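24/02/2021

The reorganisation of the refreshment table has now been completed, and a number of readers have written to ask how it was carried out. The following account is offered in reply. It concerns a single table in a shared study room, used by the tenants of the upper floor at Correia House, and it should be read with that modest scale in mind.

The previous arrangement had been in place since November. Drinks stood in their cardboard outer, snacks were tipped into a bowl, and cups were placed wherever there was room. By the middle of any given afternoon the bowl contained crumbs and wrappers in equal measure, and persons wishing to set down a plate or a laptop were obliged to move several items first. Ms Qistina Nair raised the matter with me in writing on two occasions. Her second letter included a sketch, on which the present layout is largely based.

## Principles adopted

It was agreed at the outset that the middle of the table should be kept clear at all times. Storage is confined to the edges. This is the one rule to which I would ask every user of the room to adhere, including those who are only passing through for a drink.

It was further agreed that holders should be transparent wherever possible. The earlier wicker basket was attractive, but its contents could not be seen without lifting the cloth, and stock was regularly reordered when there was plenty left at the bottom. Clear acrylic shows finger marks and must be wiped more often than I should like. I consider this an acceptable price.

## The display stand

The tiered stand was obtained from Silow at a cost of 44 pounds, delivery included. A cheaper model by Hidimlow was tried first and returned, the steps being too shallow to hold a packet upright. The stand is placed at an angle to the table and not square to it. Mr Salvador Salgado objected to this on grounds of neatness, and his objection has been noted. Set square, however, the lowest step could not be reached comfortably from the chair by the radiator, and the angle has been retained.

Snacks are to be placed on the steps singly or in short rows. Taller packets belong at the back. Opened packets should not be returned to the stand under any circumstances.

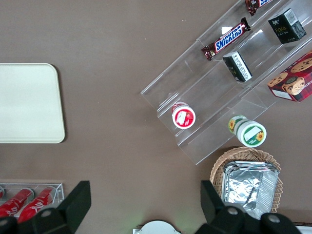
The tray requires a separate word. It is intended for items in transit: a cup awaiting collection, a spoon, a packet which somebody has taken and then thought better of. It is to be emptied at the close of each day, and nothing should be stored in it overnight. I had proposed a larger tray with handles, but the handles fouled the window catch, and the plain cream one with rounded corners was brought up from the pantry instead. It is easily washed and has no seams in which sugar can collect.

Cans are kept in the clear holder, lying down. This takes up slightly more of the table than standing them upright would do, but they no longer topple when the door is slammed. At present the holder is stocked with cola. Requests for other drinks may be entered in the notebook, and will be considered when the next order is placed with Nostovach. Reserve stock remains in the cupboard beneath the stairs and should be brought up a few cans at a time.

## Maintenance

The table should be wiped with a damp cloth and then dried. Its brown finish is forgiving of most things, but pale crumbs show against it very plainly, and I would ask users to deal with their own. Acrylic items are to be cleaned with warm water and a little washing-up liquid. Kitchen spray must not be used on them. A previous stand clouded badly after a fortnight of such treatment and had to be discarded.

The full expenditure, taking in the stand, the holder and two packs of cloths, came to 54 pounds. Receipts are in the blue folder for anyone who wishes to inspect them.

## Matters outstanding

Labels have been suggested for the steps of the stand. I am not persuaded that they are needed, as the contents change from week to week, but I am willing to reconsider if confusion arises. Mr Salgado has offered to produce them on his own machine.

The question of a waste bin has not been settled. The present one stands on the far side of the room, and Ms Nair has observed that wrappers are left on the window sill by those unwilling to make the journey. A smaller bin beneath the table would answer, provided that someone undertakes to empty it. Offers may be left in the notebook, on the page after the drinks requests.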